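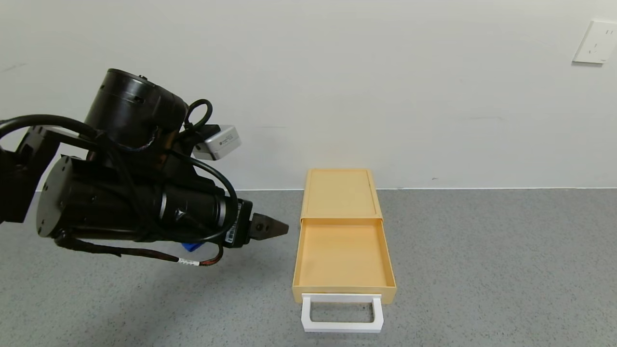
Section 4: Setting Up Your Labels for the First Time

Welcome to the fun part! By now the Kastden label printer is out of its carton, the power cord is in, and the green light is steady. If the light is still blinking, go back to Section 3 and finish the charging steps. A first charge takes a while, and the printer won't feed tape until it's done.

You'll need the printer, one roll of the plain white Dutent tape from the starter pack, and a short list of whatever you want to label. Start small. Drawers are a great first project, and so are spice jars, seed packets and that box of cables everybody has.

Loading the tape

1. Press the cover latch and lift the lid until it clicks open.

2. Hold the roll with the loose end coming off the bottom, toward you. The arrow on the core should point at the cutter.

3. Drop the roll into the well. It should spin freely when you nudge it with a finger.

4. Slide the loose end under the two small guides and pull out a thumb's width of tape.

5. Close the lid and press FEED once. A short blank strip comes out. Tear it off.

Note: If the strip comes out crooked, open the lid and check that the tape is under both guides. Missing the left one is very easy to do.

CAUTION: Do not touch the print head while the lid is open. It stays hot for several minutes after a long job.

Printing your first label

6. Press NEW. The screen shows a flashing line.

7. Type your word. Short words look wonderful on the wide tape, so try TAPE or STAMPS before you move on to anything longer.

8. Press SIZE to step through the letter heights. There are 4. The largest one is easy to read from across a room, and it's terrific on a garage shelf.

9. Press PRINT, wait for the beep, then push the cutter lever all the way down.

Peel the backing from the split in the middle and bend the label slightly as you go. Lay down one end first and smooth toward the other with your thumb.

Surfaces

Wipe the spot with a dry cloth, then with rubbing alcohol, and let it dry completely. Smooth plastic, glass and painted metal hold a label beautifully. Raw wood and fabric don't, so use the Sadden tie-on tags for baskets and cloth bins — they run through the same printer with the tag tray fitted (see Section 7).

Note: Labels grip best after a full day. Try not to pick at the corners before then, tempting as it is!

Saving a label

The memory holds 100 labels. To save one, hold down KEEP until the number appears, and jot that number on the card inside the back cover. Edivaldo Cordeiro, who wrote the first edition of this guide, kept his kitchen labels in slots 1 to 21 and put everything else after that. It's a handy way to work if several people share one printer.

To print a saved label, press RECALL, enter the slot number and press PRINT.

CAUTION: Holding KEEP and NEW together clears the whole memory. The printer asks you once before it does this. Press BACK to cancel.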